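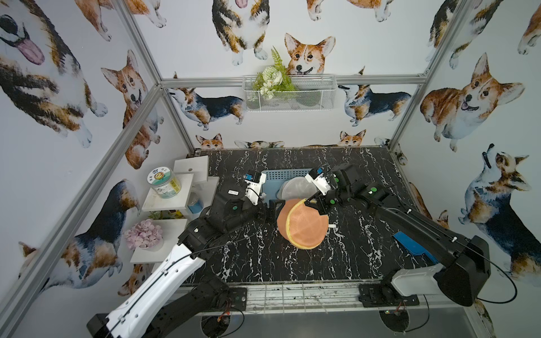 Page last changed: 20 January 2023, L. Oyewole

Wash bags, bench notes, continued from the April pages

Orange mesh bag with the yellow zipper first, white mesh bag second. Both go in the light blue basket. Llinos wants the same order kept for the whole Skasau series so the sheets can be compared without renumbering.

Dry weight of the full load is 597 g on the Nilari scale. Zeroed twice. The second zero drifted and I took the first. If Hauwa repeats this she should let the scale warm up before the tare.

Orange bag: the knit is fine and honeycomb-like, and the fabric gives a lot more across the zipper than along it. Lifted by the corner, it sags around whatever is inside and the zipper tape takes a diagonal line. Lifted by the middle, the load shifts to one side. Corner lift is easier to repeat. I have used it for all entries after 23. 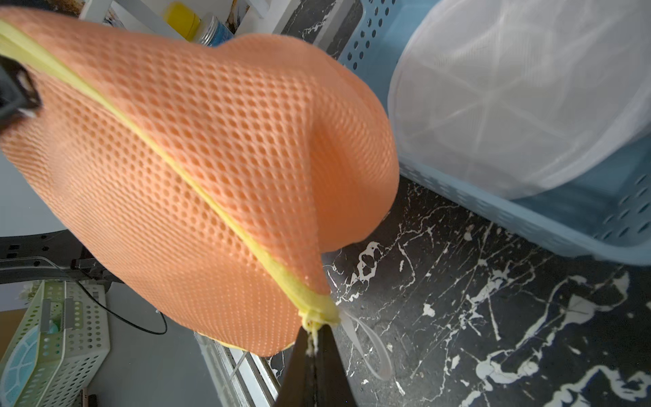
The tape itself hardly stretches, so length readings should be taken along the tape and not across the mesh. Earlier readings by Jummai were across the mesh. I have left them in the book with a pencil line next to them. Her figure for the orange bag was 187 mm at rest, mine along the tape is not comparable, do not average them.

Loose threads near the pull. Do not trim. Lorraine is logging fraying separately and needs them as found. Entry on her sheet under Brophy, second column.

White bag: softer hand, bulges more evenly when held up. Keep the cord clear of the basket rim when placing the bag, or it hooks in the perforations and pulls the basket along the table. Went back to the start of the entry once for this.
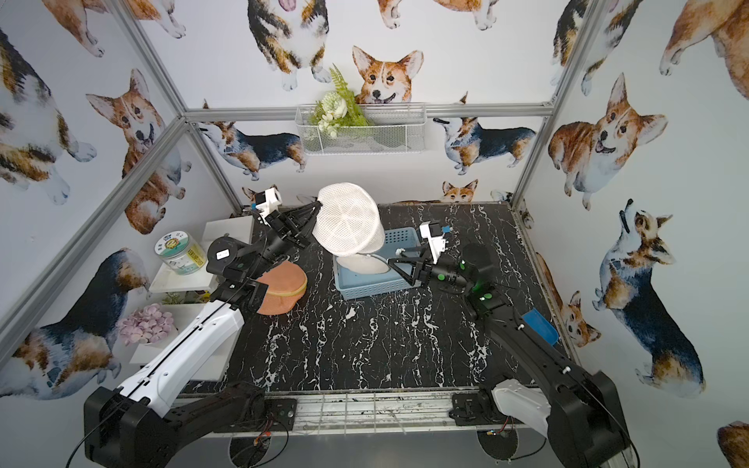 Table and shelf

Blue scoop stays on the right. The jar and the pink flowers stay on the white shelf, and the wire basket with the greenery stays up on the back wall. Anyone moving these for cleaning, please put them back, as the Carken layout sheet still shows them in place.

The marble top is slick. A felt pad under the basket was suggested. Not tried yet, pads are on order.
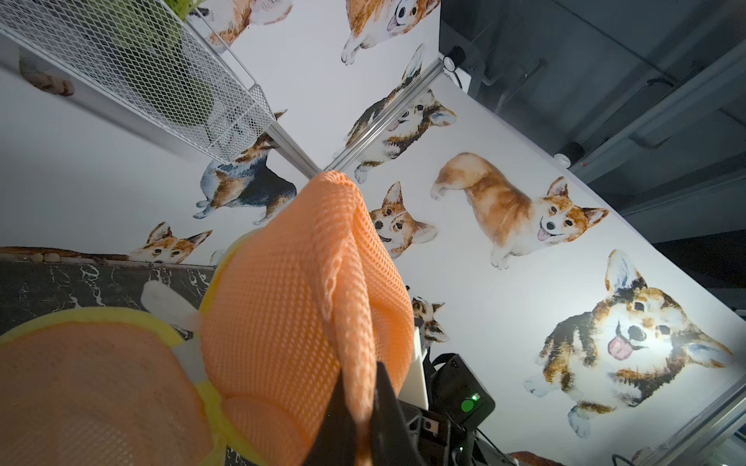 Orange mesh and yellow edging against the corgi wallpaper.

Open items

Repeat of entry 117, corner lift, orange bag only.
Ask Llinos whether the lid is included in the load weight. My figure leaves it out.
Scale to be checked against the brass set.
Jummai's across-mesh readings to be redone along the tape, LO and HI to share.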